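Notebook, Ostdale workshop
May, entry started 2:40 pm

Catch-all, second try

Picking up from the last entry. The Navau note says one open container with a shiny floor will take all the small stuff from a bag or a hallway shelf, and that people find things faster in it than in a drawer. I don't believe the second half yet. The first half is hardly a claim, since any container will take small stuff if you keep dropping it in.

Reread the note over lunch. The figure they lean on is 560 finds, with no word on who did the finding or whether they had loaded the container themselves. If you put the lipstick down you know where the lipstick is. I'd want that split out before anyone in Ostdale repeats the number.

Also not clear what they mean by "small stuff." Their list runs from coins to a hairbrush. I left out coins (they stick to a flat floor and that is a separate complaint) and left out anything longer than my hand.

On the table

Red rim, gold inside, set on the round wooden table. Things in it are the usual mix: a red and gold lipstick case with the YSL monogram, a silver lighter with ridges, a small blue tin with a cartoon dog on the lid, the silver looped tool with two prongs, a see-through box that is pink inside, the orange-red round container with the trees on its label, and the white roll. Nothing stacked. Plenty of bare floor between things, and I suspect that is doing most of the work for them.

Reflection is a nuisance. The floor doubles part of whatever sits on it, and the silver tool is the worst of the lot because it is polished too. I reached for the wrong prong twice. The note calls the shine "brightening." Maybe in a dim hallway. On our table it's clutter.

The white roll is easy. Pale against gold, squat, good to grab. Its surface looks a bit worn, so I'd like a fresh one next to it before saying anything about color. 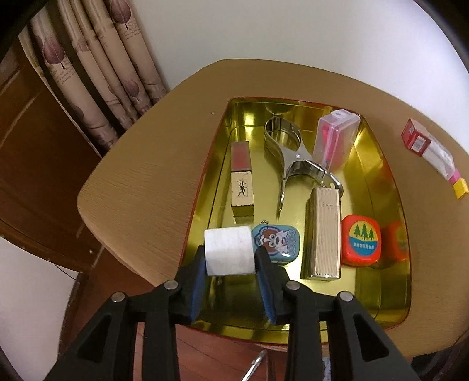
Times, for what they're worth

Did 74 finds on the table, calling items from a shuffled list. Slowest was the silver tool, then the lighter. Same problem with both, silver on shine. Fastest were the orange-red container and the blue tin. So color against the floor decides it, and the container gets the credit. Try the same things on a plain dark cloth and I'd bet the order of the list barely moves. Have not done that yet. Should have done it first.

Loaded weight was 596 grams on the kitchen scale with everything in. Wrote it down because Onex will ask. I can't see what they'd do with it.

One good point, to be fair: nothing rolled off. The rim is low but it's enough on a level table. That is a modest thing to be pleased about.

On the seat

Moved to the big tan cushion, since the note says "table, shelf or seat" as though those were the same. They aren't. A cushion gives wherever the weight is, and the load wants to be spread out or low. Had a fuller mix in for this: the yellow cube box, the square one with the black and white diagonal stripes, a round blue tin with a white and red lid, the pink container, the red and white box standing at the far end, a red block-shaped item over on the right, and various little red and yellow pieces along that side.

This is where I stop agreeing with Navau altogether. With that much in, it is a jumble. Small pieces end up against the wall and the dark gray thing sits half behind its neighbors. You could only call it quick if you were looking for the yellow cube. Red items against the red wall are poor, same fault as silver on the table, and I'm surprised it isn't mentioned anywhere in the note.

Boxes that can stand on end are better than round tins here. They show a face. A round tin shows its lid if you are lucky. Might be worth a rule: boxes to the far end, tins near. But a rule that needs remembering is a drawer divider with extra steps – and we already have drawer dividers.
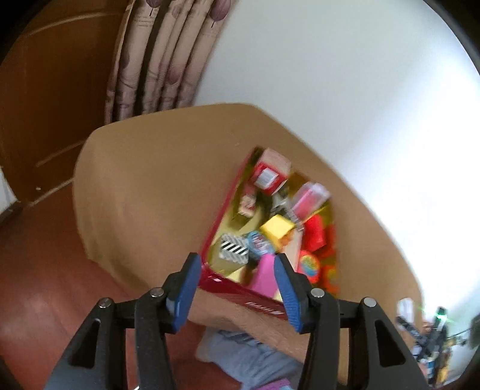

What I'd change

Matte floor. Try a sheet of plain gray card cut to fit before spending anything. If the silver items get faster with the card in, then the shine goes and I'll write to Navau.

Fewer things. Nine is my guess at a ceiling for an open floor this size, and it is a guess. The Amin shelf test used more than that, but those were all the same kind of thing, which makes it useless for comparison.

Have somebody else load it. I loaded both times, so my own times are soft for exactly the reason I complained about at the top. Leave the list face down by the sink and let whoever comes in first do it.

Keep it off the cushion unless the question is about cushions.

Open

Does the rim color matter as much as the floor? Only noticed the red on red late.

Lids: the pink pieces have them, and I haven't timed open-and-check against plain grab.

Ask Onex if the hallway version is the same depth as ours. They say yes. I'd like to see a ruler in it.

Stopped at 5:15. Card is on the top shelf behind the tape.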